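When the Right Arm Would Not Let Go

The fault at Dellstead showed up in February, on run 353 of a sorting job the lab had repeated since the fall. The right arm closed on a small bottle, lifted it, and froze. The controller reported normal. The gripper kept squeezing until the bottle split, and it went on squeezing for 12 seconds before an operator hit the stop.

Clenard, which supplies the control software, first blamed a worn finger pad. Dellstead replaced both pads and ran the job again. The arm froze on the ninth try.

The cause was in the wrist cable. Each time the arm reached low and inward, the cable pulled tight and the force signal dropped out. The software held the last number it had received -- a low one -- and told the motor to keep closing. A check of the logs found 29 dropouts in 773 runs. Most lasted too short a time to do any harm.

Kirau, a repair shop that has serviced the same arms in Bragança, had seen worn connectors but never a stuck reading. Its advice was to leave more slack at the wrist and to treat a missing signal as a stop. Clenard made the second change in its next update.

Slack brings a problem of its own. A loose cable can snag on whatever is being sorted, and at Dellstead the loop by the right gripper hangs over the edge of the clear tray that holds the blue and white bottles. The lab now checks the loop before each run and keeps a hand near the stop button whenever the arm goes low.
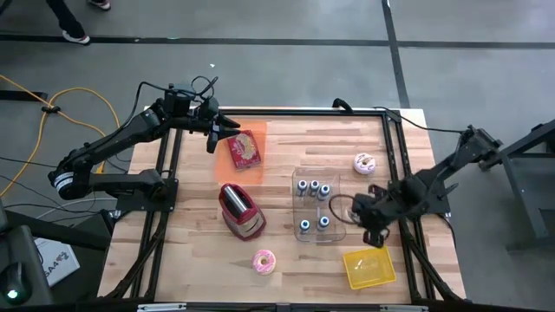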